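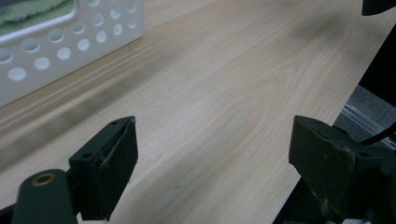
*Open jaws over the table, with the basket to the upper left.*

# Neltside soft items – fault notice and data card

Status: restricted release, 2026-02-12
Maintainer: Dilani Talukder, Trirnlow

The set holds 2202 recordings of soft items being handled at a table with a perforated white basket. Two hand-held grippers are used, one in each hand. Views from the tools and from head height are supplied together.
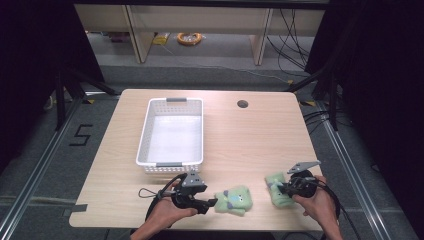 ## Nature of the fault

In three sessions the jaw-width signal of one gripper froze while the jaws continued to move. The video is sound, but the logged width remains at its last value until the tool is restarted. A policy trained on these recordings at Bednarek closed its jaws late and dropped items. No one was hurt.

Marianna Chmielewska traced the fault to a worn connector in the tool. The connector has been replaced and the logger now stops when the signal is lost.

## Condition of the fingers
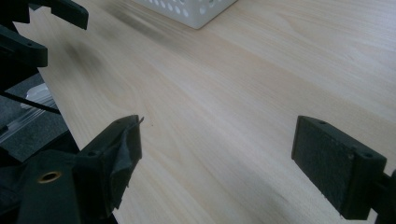 *Finger surfaces, jaws open. The tape on the left finger is creased and lifting slightly at the corners.*

Finger wear was reviewed separately by Urszula Śliwiński. It did not cause the frozen signal, but loose tape may alter the grip on fleecy material and should be replaced before recording.

## Use of affected recordings

Recordings marked `width_invalid` must not be used to train or test jaw control. They may be used for visual work, for example

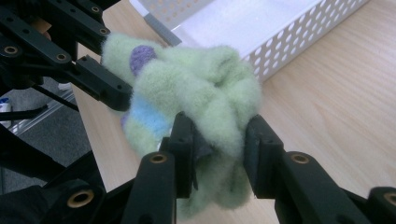
finding gathered fabric between the finger pads, provided that the width column is removed first. Copies obtained before this notice do not carry the mark and should be deleted.

## Open matters

- Two sessions recorded in May have yet to be checked – Janelle Ignacio
- The Tamard mirror still serves the old index
- Repeat faults should be reported to the maintainer with the session log attached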